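Unit 4: Threaded fasteners and preload
Module notes, T. Baloyi — revised May

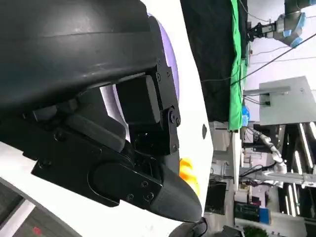
**Why does a correctly tightened bolt come loose?**

It loses the tension that was put into it during tightening. Once that tension has dropped far enough, the joint faces can slip sideways under load, and repeated slip turns the thread backwards a little at a time.

## 4.1 Preload

Tightening a bolt stretches it slightly. The stretch produces a tensile force in the shank and an equal compressive force in the clamped parts. This force is the preload, F. For ordinary work it is estimated from the tightening torque:

T = K · F · d

where T is torque in N·m, d is the nominal diameter in metres and K is the nut factor, which has no units. K covers friction under the head, friction in the thread and the small part of the torque that does useful work. For dry steel, take K = 0.2 unless the question states otherwise.

Most of the applied torque is spent on friction. A change in surface condition therefore changes the preload even when the wrench reading stays the same. An oiled thread tightened to a dry-thread torque may be overloaded.

## 4.2 Worked case

A bracket on the Galang test bench is held by a single M8 screw. The required preload is 3,668 N and the thread is dry.

T = 0.2 × 3668 × 0.008 = 5.87 N·m

Carry three significant figures through to the answer. Marks were lost last year by students who left d in millimetres.

## 4.3 Loss of preload

Two mechanisms are distinguished.

- **Embedding.** High spots on the mating surfaces flatten after tightening. The bolt shortens and tension falls without any rotation. Painted surfaces and stacked washers make it worse.
- **Self-loosening.** The nut or screw rotates. Transverse vibration is the usual cause; axial vibration is much less harmful.

Short bolts suffer more from embedding than long ones. A long bolt stretches further for the same force, so a fixed loss of length removes a smaller share of the preload.

## 4.4 Locking methods

Split spring washers should not be relied on under transverse vibration. Acceptable methods for this module are wedge-locking washers, prevailing-torque nuts and anaerobic threadlocker.

The laboratory stocks two threadlockers: Bromix (removable) and Pravix (permanent). Degrease both threads before use. Leave the joint for 30 minutes before handling — full cure takes until the next session. Do not use Pravix on the Clerard rigs, which are stripped down every term.

## 4.5 Problems

1. Find the torque for an M8 screw, dry, at a preload of 200 N. Comment on whether a hand wrench could apply it reliably.
2. Repeat 4.2 with K = 0.15 and state the change in torque.
3. Sketch force against extension for the bolt and the clamped parts on one set of axes. Mark the preload.

Written answers go to Thulani Baloyi before Unit 5 begins.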